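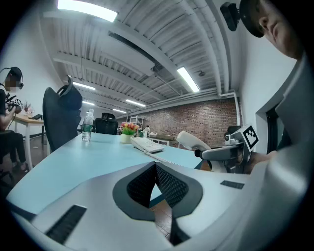 Vulport adds corded desk telephones to its Prerura office range

November 2022

Vulport has extended its Prerura range of office equipment with a corded desk telephone, the Sayce. The telephone is intended for reception desks, meeting rooms and shared tables where a fixed line is still required.

The Sayce is supplied in white with a push-button keypad, a handset and a coiled handset cord. The base sits flat on the desk and can also be fixed to a wall with the bracket supplied. It connects to a standard analogue line and needs no mains adaptor. The handset cord unplugs at both ends and can be replaced without tools.

Ringer volume is set by a slider on the side of the base. Handset volume has a separate control. The last number dialled is held in memory until the next call is made. The housing can be wiped with a damp cloth; solvent cleaners should not be used.

Vulport has assigned 500 units to the first delivery, with up to 900 more to follow in December. Orders are packed in cartons of ten. Spare cords and wall brackets are stocked separately under order code 1556.

"Most of the enquiries we receive concern cord length and how much room the base takes up on a shared table," said Eifion Edwards, product manager at Vulport. "Both measurements are now printed on the outside of the carton."

Existing Tindititz wall brackets do not fit the Sayce. Customers replacing Tindititz telephones should use the bracket supplied.

Data sheets and trade prices are available on request from the Vulport sales office.

ENDS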